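Notes, shared workshop evening, slot two. Speak slowly, skip the joke about the toaster.

- Start with what I was promised. The Ronder kit page says "kitchen ready in a weekend." It took me until March.
- Ask who in the room has built one. Then ask who still uses it.
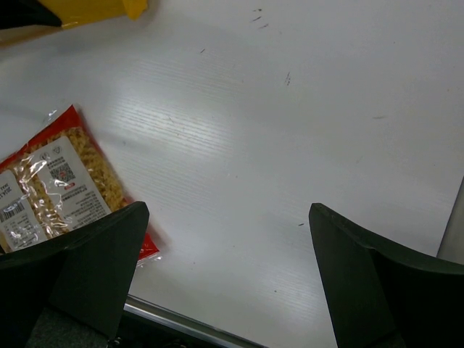
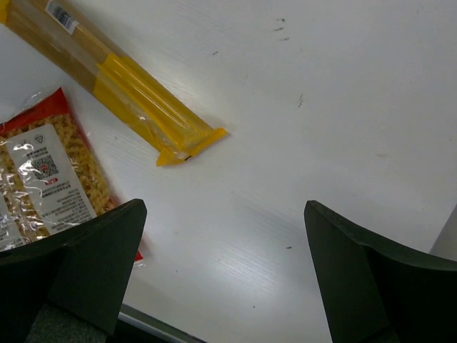
*Wrist camera, gripper open, pasta bag at left in both.*

## What it cost

- 3225 for the arm, the Medve controller and the wrist camera. The workshop paid 900 of that, so some of you own a bit of it. Sorry.
- Add 228 for fingers. I printed more sets than I want to admit before I settled on the dark green ones.

## What I don't believe

- "It learns from a few tries." I logged 2652 tries. I'd trust it with a bag of pasta on a good day.
- Crinkled plastic throws bright highlights. So does the white tabletop. Point at the glare between the fingers. The software has to sort that out before anything moves, and I have my doubts that it does.
- The fingers hide part of the bag from the camera. Wodia's forum says to move the camera higher. I tried it and got a worse view of the tips.
- Every demo video I've found is edited. Ask for the uncut one. (Dollura never wrote back.)

## If there's time

- Would I build it again? The gripper, yes. The rest I'd buy used.
- Someone will ask about dishes. Say no.
- Hand round the spare fingers and get them back this time.
- Lights up, questions until 8:30.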